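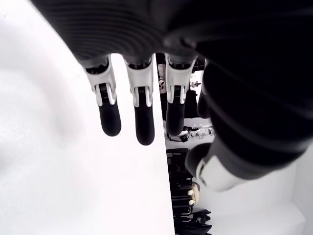
Figure 9.1 A robotic hand with black fingertips and light-colored knuckle housings, viewed from below.

Chapter 9
Hands That Hold: The Gripping Project

In the first eight chapters, your team built a base that drives and an arm that lifts. The arm is of little use until it can pick something up. This chapter begins the Piment Project, the longest assignment in the course, in which each team designs, builds, and tests a hand with at least 3 working fingers.

Fingers may bend at one joint or at several. Every added joint lets the hand fit more shapes, but it also adds weight, wiring, and another part that can slip. Before drawing a design, study the knuckles in Figure 9.1 and compare them with the joints of your own index finger.

Teams will keep a test log of 200 grip attempts, recorded on the form in Appendix B. Failed attempts are entered in the same way as successful ones. Clubs preparing for the Tanasarn Challenge may use the same log for their entry.

Terms to know
grip force
joint
knuckle housing
opposing thumb
range of motion

9.1 What a Thumb Does
Tape your thumb flat against your palm and try to pick up a pencil. Write down which fingers do the work and where the pencil slips.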